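Otirden Sidewalk Delivery Simulator
Set-Up and Operator Guide
Section 7: Finding and Clearing a False Stop

7.1 When to use this section

Use this section when the simulated robot stops in open space, reports OBSTACLE HOLD, and does not resume within the hold time set in the route file. The hold time is 400 ms unless your site has changed it. A stop in front of a real obstacle in the map is correct behavior and should not be cleared with this procedure.

The most common complaint with the Kandpal city map is that the robot holds on the approach to a crosswalk with no pedestrian or vehicle spawned. In release 38 this was traced to the ground filter. The filter can read a change in paving brightness as a step, and the planner then treats the step as a drop-off.

CAUTION: Do not copy a planner profile to a physical robot while a false stop is unresolved. A profile that has been loosened to get past a false stop may also ignore a real curb.

7.2 Before you start

1. Pause the run. Do not press Reset. Reset erases the event buffer, and the hold cannot be replayed without it.
2. Write down the event code shown in the status bar. A ground filter hold is code 1886. For any other code, go to Section 8.
3. Set traffic and pedestrians to Off in the Population panel.
4. Save the run under a new name.

7.3 Replaying the hold

1. Open the saved run and select Replay from Buffer.
2. Move the slider back 600 frames from the hold.
3. Turn on the forward camera view and the Ground Mask overlay in separate windows. Leave the overlay off in the camera window so the paving can be compared with the mask.
4. Step forward until the mask changes color ahead of the robot.
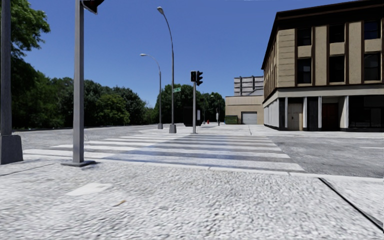
5. Note the point where the mask changes. If it lies along a shadow, a paving joint, or the near edge of the crosswalk stripes, the hold is false. If it lies on a curb, the hold is correct and the route needs to be moved.
6. Repeat the replay once with the sun angle locked. In the Sky panel, clear the Advance Time box.

NOTE: Thin pole shadows cause more trouble than wide ones. The filter averages out a broad soft shadow but can keep a narrow one as an edge.

7.4 Checking paving joints

A joint that runs in the direction of travel can be read as a gap. The robot then drifts to one side and slows before it holds. Operators often report this as a steering fault.

1. Place the robot at the start of the block with its heading parallel to the curb.
2. Set the speed limit to Walk.
3. Run the block and watch the Lateral Offset value. It should stay inside the green band.
4. If the value leaves the band, pause and open the camera view.

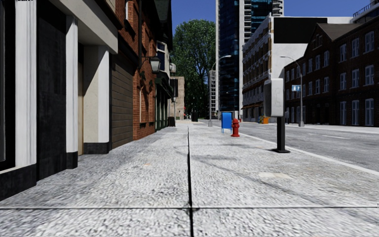 5. In the Ground Filter panel, set Joint Width to match the widest joint on the route, measured at the robot's front wheels. Do not measure at a distance, where every joint looks narrow.
6. Run the block again. Street furniture must still appear in the obstacle list. Check hydrants, freestanding panels, and pedestal payphones one at a time by clicking them in the map.

WARNING: If any item of street furniture is missing from the obstacle list, return Joint Width to its default and stop. Thin posts and legs are the first things lost when this value is too high.

7.5 Checking irregular stone

Blocks paved with irregular slabs need the Fallalus texture profile. With the standard profile, the filter sees many short edges and the robot may stop and start for the full length of the block. The fault log fills quickly, and nearly all of the entries will carry the same code.

1. Open Surface Profiles and select Fallalus Stone.
2. Confirm that the profile is assigned to the block and not to the whole map.
3. Drive the block toward the intersection by manual control, keeping clear of the building side.
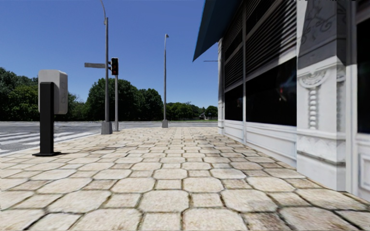 4. Stop one robot length before the crosswalk and switch to Auto.
5. Let the planner read the signal. On red, the status bar must show SIGNAL HOLD. If it shows OBSTACLE HOLD, the ground filter is still active on this block and the profile was not applied.
6. Save the profile and restart the simulator. Surface profiles are not reloaded during a session.

NOTE: Dark shop windows close to the route can return weak depth readings. These appear in the log as DEPTH LOW and do not cause a hold by themselves.

7.6 If the fault remains

Export the saved run, the route file, and the fault log to one folder and send it to Cilerance Support with the event code in the subject line. Do not trim the log. Leave the affected block marked Closed in the route editor until you have a reply.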